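Mon 24 August. Short thread on the fault on our two-arm cell at Plarville.

Left arm stopped by itself on cycle 807 of a 1000-cycle run. Joint 4 position error, no contact with anything. Right arm kept going until I hit stop. 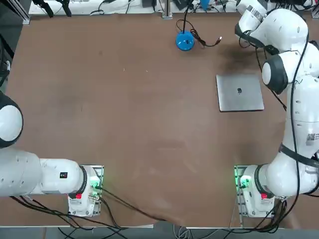
Both arms at the table, green lights on at the bases.

Log shows the encoder signal dropping out for 52 ms. Mendes, who make our cable sets, want the harness back. Until then we run at half speed and stay out of reach with power on.
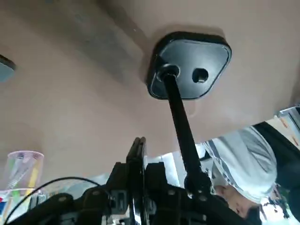

Favetti replied that they had the same error at Grorkside in November and a new harness didn't clear it. I'll check the connector too.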